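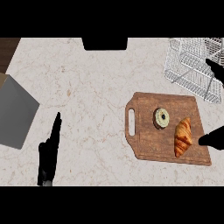 Slide 1 - The bagel handover fault

Speaker: Darcy Lockyer. Slot is short, so keep questions to the end.

Task is a two-arm pick on the Wurnix kitchen bench, in simulation. Bagel and croissant both start on the cutting board. Right arm takes the croissant, left arm takes the bagel. Point out how far the left gripper has to travel over bare marble to get to the board, and how close the right one already is to the croissant. That difference matters for the next slide.

Slide 2 - What failed

Batch run on September 22, 2022: 107 episodes, 35 ended in an arm-to-arm contact over the board. None were flagged. The logger recorded 4 as failed picks and passed the rest.

Say clearly: the collision monitor was running. It was checking each arm against the bench, the rack and itself. The pair between the two arms had been masked in March to stop false trips at the home pose, and the mask was never removed.

Slide 3 - Cause

Two faults stacked.

First, the mask. Flynn Paewai found it by diffing the config against the Hinds build.

Second, timing. The right arm has a short reach, finishes early and should retreat before the left arm enters. The retreat was triggered by gripper closed, with no check on position. If the gripper closed on nothing, the arm held where it was. The left arm came in on schedule.

Pause here. Mohsin Butt usually wants the timing plot - it is in the backup slides.

Slide 4 - Why it is a safety matter

Same config file goes to hardware. Peak contact force in the worst episode was 87 newtons at the fingertip. The bench arms would have seen that with the monitor reporting clear.

Slide 5 - Changes

Mask removed. Home pose moved outward so the false trips do not come back.
Board area is now a shared zone with a lock. One arm holds it at a time.
Retreat confirmed by joint position.
Any masked pair prints at startup and blocks a hardware launch until Merle Goodwin or Hamish Doolan signs it off.

Slide 6 - Open items

Lock timeout is still a guess. Rack clearance on the right side has not been re-checked since the home pose moved.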